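# Telleck 软包床,睡了一个夏天之后

先说价钱:4,000 元,不含床垫,送货另算。商品页上有 836 条评价,我翻了前面几屏,大半是刚拆箱当天写的,“很有质感”“颜色高级”之类,看完等于没看。床这种东西,拆箱当天能评出什么来?所以我拖到八月才动笔。

买它主要是冲着床头。深灰色软包,一条一条竖着的,里面有填充,靠着白墙摆,确实比我原来那张木头床顺眼,这一点我认。页面上管它叫“云感支撑靠背”,这个名字我不认。靠上去先软后硬,看半小时书没事,看一集电视剧就得再塞个枕头。Leandro 来家里吃饭时坐着试了试,觉得挺好,不过他总共坐了五分钟。

床头高 127 厘米,这是我自己拿卷尺量的,和页面标的一致。我本来准备挑这个刺,没挑成。坐直了头还能靠到,矮床头就做不到。

## 安装

说明书写着两个人一小时。我和 Aslı 两个人,装到天黑。零件没有缺,螺丝也都分袋装好了,问题出在图上:第三步和第四步画的横梁方向相反,照第三步装完,第四步的孔就对不上。打电话问客服,对方让我“以实物为准”。这话放在哪本说明书上都成立。

横梁翻过来重装以后倒是结实。翻身没有声音,坐在床沿穿袜子也没有声音。用了一个夏天,我把螺丝重新紧过一遍,只有床尾那两颗松了一点。

## 竖条之间的缝

这是我最想提醒的地方。竖条好看,条与条之间的缝也真能积灰。吸尘器的扁嘴勉强能伸进去,每次吸都有东西出来。卖家说“日常轻拍即可”,我拍过,灰从这条缝换到那条缝。家里养猫的话,我劝你先去店里把手指伸进缝里摸一摸再决定。

软包也拆不下来洗。页面写了“易打理”,我问是怎么个易法,回复是湿布擦拭,避免浸湿,避免暴晒,避免使用清洁剂。剩下的也就只有湿布了。

## 和 Retura 那款比

下单前我还看过 Retura 的一款,便宜一些,床头是一整块,没有竖缝。当时嫌它像办公室隔断,现在每次吸尘的时候都会想起它。Leidy 家买的就是那款,她嫌床头太矮,我嫌我的太会藏灰,我们俩谁也没说服谁换。保修 Telleck 给 5 年,只保框架,软包塌了、褪色了都不算。睡了一个夏天还没塌,至于能不能撑到第三年,我没法替它打包票,页面上那句“历久如新”也一样没有凭据。

## 该不该买

床够宽、不响、高度够,愿意定期吸灰就可以买。指望它像宣传里那样每天早上都像酒店,还是省省。我会等打折,原价我觉得贵了,贵出来的部分多半在那几张修过的照片上。另外别加钱买他们的配套床品,我在店里摸过,薄,铺上去也未必比自己家里那床被子好看。

最后抱怨一下收纳。Telleck 这款床头没有台面,没有插口,连一条能搁东西的窄边都不留,线条是干净了,零碎就全归了床面。我那床米白色的被子本来就铺不太平,再摊上一块蓝布,旁边一深一白两部手机,白的还扣着放,靠床边又是一个黑色的小充电头,后面拖着线。宣传照里的床上永远只有一本书和一杯咖啡,咖啡放在被子上居然也不洒。床头要是能加一道窄窄的搁板,哪怕只够放手机,我愿意多给一颗星。现在给三颗,差的两颗,一颗算说明书的,一颗算这个。

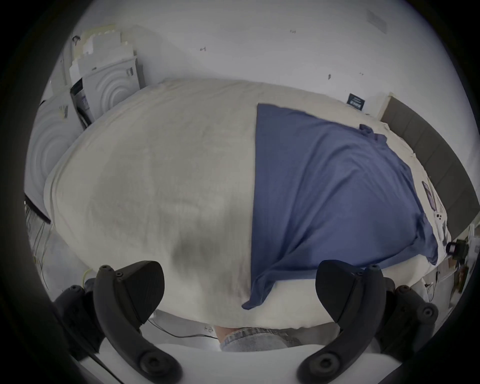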